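Reusing Rubble Stone in Low Garden Walls
Final report, Building Materials and Methods
Group 2: Tiruwork Mamo, Unai Soler, Ramiro Arrieta

Background

Zurnville has a lot of old field stone. Much of it came out of farm walls and barn footings that were taken down when the Rivas road was widened, and it has been sitting in a yard behind the bus garage. The town lets residents haul it away for free, but few do. Our group wanted to find out if a beginner could build a decent low wall with it, and which mortar would be the better choice.

We started reading in October and built in the spring. The site was a strip of ground behind the shop building, which gets shade until late morning.

Materials

We took 217 stones from the yard over two trips. Limestone made up most of the load, with a little sandstone mixed in. Stones with deep cracks were left behind. Each one was brushed, weighed and given a chalk number. The full load came to roughly 590 kilograms, and the school truck needed both trips to carry it.

We compared a lime mortar and a bagged cement mortar. The lime mix was one part lime putty to three parts sharp sand. The cement mortar was mixed by the directions on the bag. Sand for the lime mix was sieved twice – the first batch had too many pebbles in it.

Method

Two test walls were built side by side on a packed gravel base. We sorted the stones by height first, so that long flat ones could be laid in courses and odd shapes could go in the middle as fill. Vertical joints were kept from lining up wherever we could manage it. The joints were pointed with a narrow trowel and brushed back before they had fully set.

Pointing was the part we argued over most. Unai wanted the mortar nearly flush with the faces, and Ramiro wanted it set back so the stones would show. We ended up with flush joints on the lime wall and recessed joints on the cement wall, which we now see was a mistake, as it changed two things at once.

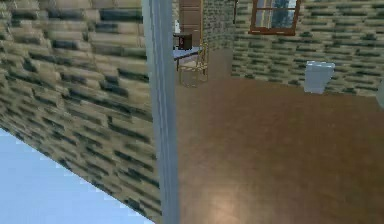

Color came up at the midterm review too, where Tadhg Conneely remarked that dark joints between pale stones make every uneven course stand out, and that a sand closer to the stone would be kinder to beginners. Rodrigo Benítez disagreed and thought uneven courses were part of the look. We kept our local sand for both walls.

Results

After 14 days we scraped the joints with a steel nail. The cement joints hardly marked. The lime joints marked easily near the surface but were firm deeper in. Hairline cracks had opened on the cement wall, mainly where a joint was wide. We found none on the lime wall, though it had been covered with damp burlap for longer.

Lime took more work. It had to be kept damp, and it was slow to stiffen in the shade. Cleanup was easier, and stones we had set badly could be pulled out the next morning and laid again.

Limits and next steps

The walls have not been through a winter, so we can't say anything about frost. A repeat should use the same joint style on both walls and the same curing time. The lime wall will stay up through next year, and the shop class has agreed to check the joints in December and again after the thaw.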